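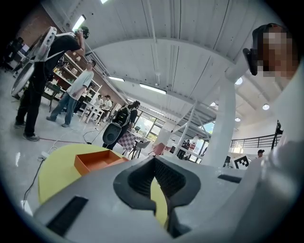
One reader has objected that a tray without handles should be listed under pans, and that the word tray belongs to things made to be carried with both hands. The objection has been noted on the discussion page. In trade catalogs both words are in use, and this article follows the more common one.

Table tray

A table tray is a shallow, open container with a flat bottom and low walls, meant to stay on a tabletop and hold small items in one place. It is usually rectangular. It differs from a serving tray, which is carried from room to room, and from a drawer insert, which is cut to fit a particular piece of furniture. Table trays are found in workshops, classrooms, studios, offices and shared rooms where several groups use the same tables in a day.

Form

The walls of a table tray are low enough that the contents can be reached from any side and seen from a standing position. Most have straight or slightly sloping walls and rounded inside corners. Sloping walls allow trays of the same size to be nested when not in use. Straight walls give a little more floor area but stack less well. A rolled or thickened rim adds stiffness and makes the tray easier to pick up.

Plastic is the usual material today. Older trays were made of enameled steel, tin or wood, and these are still made in small numbers. Felt or cork liners are sold for trays that hold lenses, jewelry or other things that scratch.

Color

Trays are often made in a strong single color so that they stand out from the table under them. Yellow, orange, red and blue are common. Orange on a yellow top gives less contrast than blue on the same surface, but the edge of the tray can still be made out in even light. Dark trays are poor for finding black screws and cables, and pale trays are poor for paper slips and clear parts.

In the Trullel range, first sold in Fisitz, color stood for size: the smallest tray was orange and the largest gray. The range had 34 models at its widest. An inventory at the Byun teaching rooms listed 960 Trullel trays, many with the size number worn off the base. Later makers dropped the link between color and size, and mixed sets are now normal.

Use on round tables

A rectangular tray on a round table leaves curved areas of tabletop on all four sides. These are of little use for large papers but are handy for cups and tools. The tray is commonly set to one side of the middle, which leaves a larger open area for work. On small round tables a corner of the tray may come close to the edge, and it is then easily knocked by people walking past.

Care

Plastic trays are washed with warm water and dish soap. Abrasive powder dulls the surface, and grit left in the corners will scratch whatever is put in next. Nested trays should be dried before stacking, or they stick together.

See also

Drawer insert
Parts bin
Serving tray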